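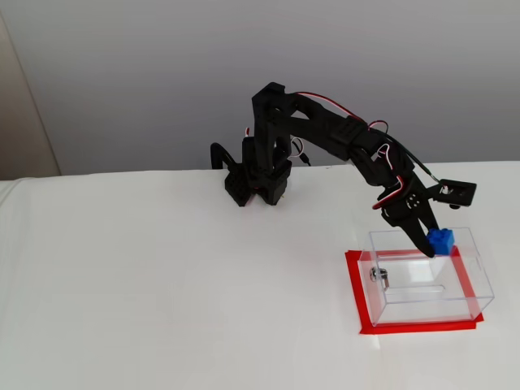
Best way to store loose building bricks in clear acrylic boxes?

Asked by Tamunoemi Ajayi
Category: Storage and tidying

I have a big mixed pile of small plastic bricks, the LEGO kind plus some that only look like it, and I want to get them out of the old suitcase they live in. I bought 4 clear acrylic boxes with open tops and they sit on a white table in the spare room. I want them to stay on the table so my kids can put bricks back themselves.

Two questions. Should I sort by color or by shape? And how do I stop the boxes from sliding around? They creep toward the edge every time somebody digs in them. I don't want to glue anything down, the table is used for sewing too.

2 answers

Oluwatosin Idahosa
Shape, not color. If you put all the blue ones together you still have to hunt through them for the right piece, and small blue on blue is hard to see. It's much easier to spot a blue piece in a box of mixed colors.

I would split them like this: plain bricks, flat plates, wheels and anything that turns, and then one box for odd parts. The plain bricks will fill up first. I counted mine once when I sold a batch and had 1311 pieces, and 675 of those were plain bricks, so give that group your largest box.

For the sliding, mark a rectangle on the table with colored tape, a little bigger than the box, and set the box on it. Red shows up well on white. The tape gives the kids a place to return the box to, but it won't hold it still. Put two small dots of removable putty under the corners for that. Peel the tape off and replace it every couple of months or it leaves a sticky line. I left some on from May until after Christmas and had to use rubbing alcohol. Try that on a hidden spot of your table first, and keep it off the acrylic - it can make it crack.

Wash the boxes with dish soap and a soft cloth. Paper towels scratch.

Demetrio Soler
We sort by color and it works fine. Depends on the kid. Ours is five and doesn't care what shape it is.

Don't fill them to the top, they go all over the floor. Shelf liner under the box also works, about 20 cents' worth if you cut it from a roll.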